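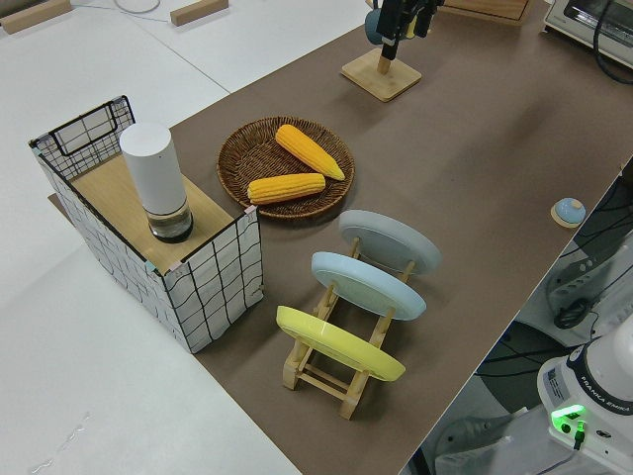

Date night reminders firing at 3 in the morning

3 min read

Right, so this is my running log for the Heltport problem, in case anyone else using it for couples' stuff gets the same thing. Witold and I have been together for ages and we use the app to plan our evenings in (the grown-up kind!) and swap wish lists. It worked a treat until May.

First sign of trouble: the "thinking of you" nudge I'd set for bedtime went off at 3 in the morning. Twice. Witold Górecki is many things but he isn't a man who wants flirting with at that hour.

Tried so far:

- Logged out and back in on both phones. No change.
- Turned the Moon theme off, as someone on the forum blamed it. No change, and now it's ugly.
- Cleared the shared wish list cache. It wiped 46 entries and I had to restore them from the backup, which took 20 minutes and some blushing.

Wrote to support and got Américo Valente, who was lovely and didn't bat an eyelid at the subject line. He spotted that my account was set to Pavislow time and Witold's wasn't, so the nudges were going by whichever phone had synced last. We've both switched to manual now.

Last night's came through at half past ten, bang on. Leaving the ticket open till the wish list stops showing everything double.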